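Section 3: Setting Up the Utensil Baskets

Jun 27, 2021
By Noelia Requena

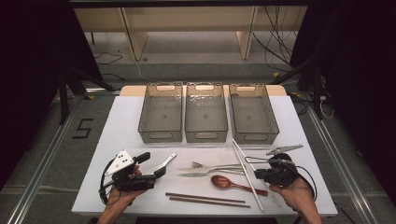
Once the shelves from Section 2 are in, the next job is the loose utensils. Do this part on a table before anything goes back in the drawer. Every household ends up with a different mix, and the mix decides how you divide the baskets. You may have a fork, a table knife, a wooden spoon and a pair of brown chopsticks all lying in one heap, and each of those is a different length. Line the baskets up side by side along the far edge of the table, touching or nearly so, and keep the utensils in front of them where you can reach everything. A basket that is a little wider than the others can go at the right-hand end.

What you need

- 3 rectangular baskets with perforated sides and a handle cutout at each end
- A clear table, wiped down
- Two dish towels
- A tape measure
- Masking tape and a pen for temporary labels

Before you start

1. Empty the drawer completely. Take out the old liner as well, if there is one, and vacuum the corners.

2. Measure the inside of the drawer: width, depth and height. Measure the height from the drawer floor to the underside of the counter frame, not to the top of the drawer front. On the Gresham cabinets these differ enough that a basket can fit the drawer and still stop it from closing.

3. Set the baskets in the empty drawer and close it slowly. If it catches, turn the baskets the other way and try again.

4. Take the baskets back out and place them on the table.

Note: If you have the narrow Terkis drawer, only 2 baskets will fit across. Put the third one behind them, turned sideways, and use it for the things you reach for least.

Washing the baskets

5. Wash each basket by hand in warm water with a little dish soap. Run a soft brush over the floor and the sides. Crumbs lodge in the small holes and a sponge will not get them out.

6. Stand the baskets on end on a towel until they are dry. Check the rim and the handle cutouts, where water tends to sit.

Caution: Do not put plastic baskets on the lower rack of a dishwasher unless the maker says you can. A basket that has warped even slightly will rock in the drawer.

Sorting

7. Spread the utensils out on the table so that none are hidden under others. They do not have to be neat.

8. Pull out anything cracked, badly bent or rusted and put it to one side. Look closely at wooden spoons along the edge of the bowl, and at chopsticks near the tips.

9. Make three groups:

Left basket - metal flatware. Forks, table knives and spoons.
Middle basket - chopsticks of every kind, kept in matched pairs.
Right basket - wooden spoons, spatulas and anything long or awkward.

10. Match chopsticks by laying them next to each other with the thick ends even. Do not go by color alone. Two sets can look the same and be different lengths. A single stick with no partner goes in the set-aside pile.

11. Hold the longest item from each group against its basket. If it does not lie flat, try it corner to corner. If it still will not go in, it belongs in a crock on the counter or on a hook.

Note: Long cooking chopsticks are often the problem here. In our own kitchen they went on the rail by the stove - see Section 5 for how to put the rail up.

Filling

12. Load the flatware first. Lay all the handles toward you. Put forks on one side and knives on the other, with the blades facing the same way.

13. Lay the chopsticks in next, pairs together, thick ends toward you.

14. Add the wooden pieces last. Alternate the bowls of the spoons, one at the front and one at the back, so that they lie lower.

Caution: Sharp kitchen knives do not go in these baskets. The sides are open and a point can come through. Use the knife block or a blade guard.

15. Lift each basket by both handles before you move it. If the sides bow outward, it is too full. Take out the pieces you use least.

16. Place the baskets in the drawer in the same order they had on the table. Open and close the drawer a few times. If the baskets slide, put a strip of shelf liner underneath.

17. Stick a piece of masking tape on the front rim of each basket and write what goes in it. Leave the tape on for a couple of weeks, until everyone in the house puts things back in the right one.

Upkeep

Take the baskets out once a month, tip them over the sink and wipe the drawer floor. Wash them when they need it. Oil wooden spoons with food-grade mineral oil when they look pale or feel rough, and let them stand overnight before they go back in.

Section 4 covers the deep drawer and the pot lids. It will be posted in July.

Comments

Sakda Thongdee
Step 10 is good advice. I had four sets mixed together and had been eating with mismatched ones for ages. I'd add that pairs stay together better with a small rubber band on the thick end, at least for the ones you keep for guests.

Soledad Zabala
Does this work with the Ibarra drawers? Mine have a center divider screwed to the floor.

Noelia Requena
Soledad, the divider comes out. There are two screws on the underside of the drawer. Keep them in case you want it back.

Montserrat Quintero
I put the wooden things on the left because I cook left-handed and the drawer is to the left of my stove. Works fine. Still waiting on the lids section, my lids are a disaster!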